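Bemholm Window and Gutter Cleaning
Progress report to the Ostimano Small Business Fund
Second installment, period ending September 6

Prepared by Norbert Csizmadia, operations manager

1. Work done in this period

The crews finished 960 home visits under the grant, against a target of 700. Most were outside windows and screens. Gutter work was slower than planned because the long ladders were out for inspection in the first part of the period, and we did not want to rent replacements at the rate we were quoted. They are back and tagged, and gutter jobs have been booked again on both routes.

The reduced-price plan for older homeowners is full on the east route. On the west route we still have open places. The flyers there went out late and used the old phone number, which now forwards to the office. New flyers are printed.

2. Equipment

The purified water system for the Zurnis van was installed and is in daily use. It lets the crew clean second-floor glass from the ground with a pole and brush, so fewer jobs need a ladder. The tank leaked at the rear fitting in the first week. The supplier replaced the fitting under warranty and there was no cost to the grant.

The second van still runs on the old setup of buckets and squeegees. We had planned to convert it in this period. The shelving quote came in higher than the budget line, and we have asked for another one. We would like to move the conversion to the next period with no change to the total.

3. Staff and training

We now have 17 people on the cleaning crews, including the four hired with grant money. One of the four has moved to the office to handle bookings. All new hires completed ladder safety and the half-day session on screens, tracks and sills. Two still need the gutter session.

Complaints were mostly about streaks on south-facing glass. Crews have been told to do that side of the house early in the day. Repeat visits are free to the customer and are not counted in the total above.

4. Spending

The only unplanned cost was $1,667 for tires on the Zurnis van. We paid it from our own funds and are not asking for it to be covered. Wages and training are on budget. Printing is slightly over because of the second set of flyers.

5. Next period

Convert the second van once the new quote is approved.
Finish gutter training for the two remaining hires.
Fill the open places on the west route.
Meet with Ghaffari Property Management on a fixed schedule for their three apartment buildings.

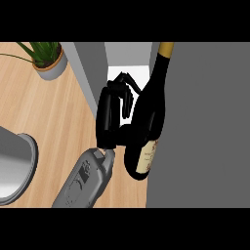
Robot hand and wine bottle, computer rendering

Ghaffari has asked for a price per building and wants the stairwell windows included. Our first price covered outside glass only, so we will measure the stairwells before sending a new one.

We request release of the third installment on the original schedule. Receipts, the visit log and the training sign-in sheets are attached separately.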